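Zumham @zumham · Jun 17, 2025
Okay, a little thread on how we've been gathering cloth-folding examples for the Mahama set, for everybody who asked (thank you for asking, I could go on about this all night).
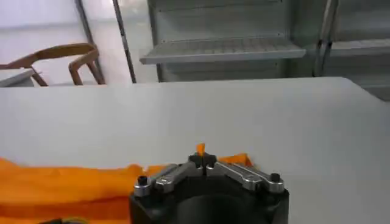 Wrist view, orange cloth, fingertips right at the corner.

2/ Each example is one person steering the arm through one fold, start to finish. We save the wrist video and the arm's motion together, and the model learns from both. A good session gets us up to 32 of them, and then our shoulders want a word with us!

3/ The corner is the part I care about most. Grab too much cloth and the fold comes out lumpy, grab too little and it slips away from you. So please go slow there, even if it feels silly.

4/ And keep your fumbles! Back in May we were tossing every try with a missed grab, and the model we trained on that set (Hiro, bless it) had no idea what to do after a miss. Now if you miss and recover, it stays in, with a note.

5/ One thing I'm still chewing on is how messy the cloth should be at the start. I've been dropping it from a bit above the table, but my drops are all starting to look alike. If you've got a better way to mix it up, I would love to hear it.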